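Search this site
Type and press Enter

Hekness Folding Trestle Table: Seven Months In
Reviewed by Csaba Jakab
Oct 5, 2023
Reading time: 4 min

I bought the Hekness folding trestle table in March to replace a door on two sawhorses. The door was fine for wallpaper paste but too wide for my hallway, and I was tired of scraping the paint every time I turned it on its side. I wanted something that would stand up to cutting, gluing and the odd sewing job, and that one person could carry up a flight of stairs.

The table cost me 200 at Hegyi, with delivery. The Enent version of the same size was cheaper, but the shop had one on display and it rocked when I leaned on a corner. I went back and forth for a week and paid extra for the Hekness.

It came in one flat box. Inside were the top, two trestles, a cross brace, a bag of bolts and a sheet of drawings with no words on it. The drawings are clear enough except for step four, where the brace is shown from below and it is hard to tell which side faces out. I put it on backward the first time. If the brace is on the wrong way the trestles still open, but they will not lock, so you find out quickly. Two of the bolts need a 13 mm wrench, and the wrench in the bag is stamped from thin metal and slips. Use your own.

The top is white and smooth, with a slight texture you can feel but hardly see. It shows pencil marks and wipes clean with dish soap. Wood glue comes off with a plastic scraper once it has set. Red marker did not come off fully, and I now have a pink line near one end. I have not tried solvent on it. I cut on it with a mat underneath, and I would not cut on it without one.

Standing height is good for me. I am a little over average height and can work for an hour without bending. My wife finds it slightly high for cutting fabric and slightly low for nothing, so she uses it in socks and I use it in boots. There is no height adjustment. Hekness sells leg extensions, but only longer ones, and I don't see the point of those on a table this tall.

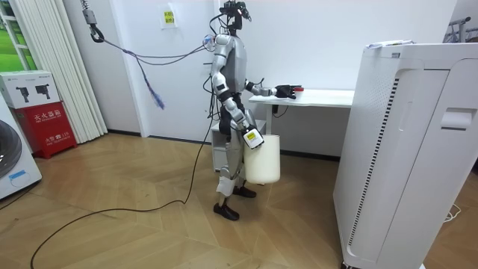 White tabletop, pale wood floor.
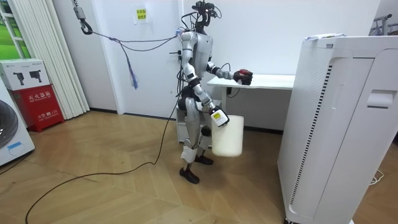

The feet are the weak part. They are hard caps pushed onto the ends of the legs, and on a wood floor they slide if you plane or sand across the table. I stuck felt pads on first, which made it worse. Then I cut squares from an old rubber bath mat and set one under each foot, and the table has stayed put since. On concrete and on grass the caps are fine as they come.

Stability is otherwise good. With the brace locked there is almost no movement lengthwise and a small amount side to side. I had a miter saw on it for two weekends while I did the baseboards in the back bedroom, and it did not walk or sag. My neighbor Imre Bíró borrowed it for a family lunch outdoors and had a full soup pot at one end and a stack of plates at the other. It came back with a scratch on the underside and no other complaints.

Folding takes a minute or two. You lift the top off, unhook the brace and close the trestles. The hooks on the brace are stiff and will pinch a finger if you rush. They have loosened a little with use, though I still wear gloves when I do it in cold weather. Folded, the whole thing stands behind a door. The top has no handle, and it needs one. I carry it with a strap from a suitcase.

One trestle had a chipped hinge cover when it arrived. I wrote to Hekness with a photo and the order number, and a replacement came in nine days. They did not ask for the old one back. The reply gave the part as number 378 on the spare parts list, in case anyone else needs it. The list is not on their site; you have to ask for it.

I also looked at the Flornmont bench, which has drawers and a fixed shelf. It is a better bench and a worse table. It weighs 32 kg and does not fold, so it would have to live in one room.

I would buy the Hekness again at the same price. I would put rubber under the feet on the first day and throw away the wrench. If you need to change the height, or you plan to leave it up all year, look for something else.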